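Lernende Robotersysteme im Praktikum
Handout 6: Demonstrationen aufnehmen (Textilien)

Stand: 2. April 2022
Voraussetzung: Handout zur Kalibrierung, Einweisung am Arbeitsplatz

1. Worum es in diesem Block geht

Das Greifmodell im Projekt Adance wird durch Nachahmung trainiert. Es bekommt Aufnahmen, in denen ein Mensch den Arm führt, und lernt daraus, welche Bewegung zu welchem Kamerabild gehört. Alles, was später im Modell steckt, muss vorher in diesen Aufnahmen vorgekommen sein. Eine Regel für das Greifen von Stoff wird nirgends programmiert.

Jede Gruppe nimmt 300 Episoden auf. Der gemeinsame Datensatz aus den bisherigen Durchgängen umfasst 1558 Episoden und liegt auf dem Kursserver im Verzeichnis wumbei. Er wird nur gelesen. Eigene Aufnahmen kommen in den Gruppenordner und werden erst nach der Durchsicht übernommen.

2. Was eine Episode enthält

Eine Episode beginnt mit geöffnetem Greifer in der Startposition und endet, wenn das Tuch abgelegt und der Greifer wieder offen ist. Aufgezeichnet werden die Gelenkwinkel, die Öffnungsweite des Greifers, das Bild der Kamera am Handgelenk und das Bild der festen Kamera. Die Zeitstempel vergibt der Rekorder (Brorbridge). Wer die Episode von Hand abbricht, setzt die Marke "abbruch". Die Datei wird nicht gelöscht.

3. Der Griff in den Stoff

Starre Gegenstände haben eine feste Form, und ein guter Griffpunkt lässt sich oft schon aus einem einzigen Bild bestimmen. Bei Stoff ist das anders. Sobald sich die Finger schließen, ändert sich die Form des Gegenstands, und zwar je nach Griffpunkt, Gewebe und vorheriger Lage. Für das Modell ist deshalb besonders die kurze Phase vom ersten Kontakt bis zum Anheben wichtig. Führen Sie den Arm hier langsam und gleichmäßig.

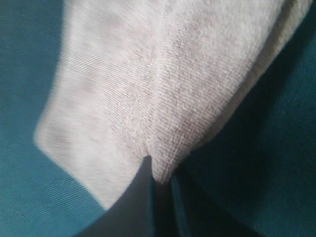

Seite 2

Die Handgelenkkamera liefert in dieser Phase die meiste Information. Das helle Tuch ist zwischen den beiden Fingern zu einer schmalen Spitze gerafft und fächert sich darüber auf. Am mittleren Wulst sind die Reihen des Gewebes scharf, der flache Teil links daneben ist unscharf. Solche Tiefenunterschiede sind bei kurzem Abstand normal und kein Grund, eine Episode zu verwerfen. Wichtig ist, dass die Fingerspitzen und der gefasste Stoff im Bild bleiben.

Achten Sie auch auf Schatten. Auf der blaugrünen Unterlage wird es rechts neben der Griffstelle fast schwarz. Wenn alle Aufnahmen einer Gruppe den Schatten auf derselben Seite haben, lernt das Modell ihn unter Umständen als Merkmal mit. Die Lampe ist daher zwischen den Serien umzustellen, und die Stellung wird im Protokoll eingetragen.

4. Variation

Zwischen zwei Episoden wird das Tuch neu hingelegt. Zulässig sind flach, einfach gefaltet, zusammengeschoben und fallen gelassen. Die vier Ausgangslagen sollen in jeder Serie etwa gleich oft vorkommen. Ebenso wechselt der Griffpunkt: Ecke, Kante, Falte in der Fläche. Erfahrungsgemäß greifen die meisten nach einer Weile immer an derselben Ecke. Das fällt beim Aufnehmen kaum auf, in der Auswertung dagegen sofort.

Wechseln Sie sich nach jeder Serie beim Führen ab. Unterschiedliche Bewegungsstile sind erwünscht, solange der Ablauf derselbe bleibt.

5. Misslungene Griffe

Rutscht das Tuch aus den Fingern, wird weiter aufgenommen. Öffnen Sie den Greifer, fahren Sie ein Stück zurück und greifen Sie erneut. Diese Korrekturen sind wertvoll, denn ein Modell, das nur glatte Abläufe gesehen hat, kommt aus einem Fehlgriff meist nicht wieder heraus. Nach dem zweiten erfolglosen Versuch wird abgebrochen.

Als Fehler gelten nur Aufnahmen mit fehlendem Kamerabild, mit Händen im Arbeitsbereich oder mit einem Sprung in den Gelenkwinkeln.

6. Beschriftung

Nach jeder Serie werden die Episoden im Programm Denano durchgesehen. Einzutragen sind:

Ausgangslage des Tuchs
Griffpunkt
Anzahl der Versuche
Ergebnis (abgelegt, verloren, abgebrochen)
Bemerkung, falls nötig

Für den Kontakt wird das erste Bild markiert, in dem beide Finger den Stoff berühren. Ist das nicht eindeutig, etwa weil eine Falte einen Finger verdeckt, nehmen Sie das spätere Bild und setzen den Haken bei "unsicher".

7. Abgabe

Abzugeben sind der Gruppenordner, das Protokoll mit den Lampenstellungen und eine Tabelle, die Ausgangslage und Griffpunkt gegeneinander aufträgt. Leere Felder in der Tabelle bitte nachträglich mit Aufnahmen füllen, soweit die Gerätezeit reicht. Abgabe bis Ende April über den Kursserver.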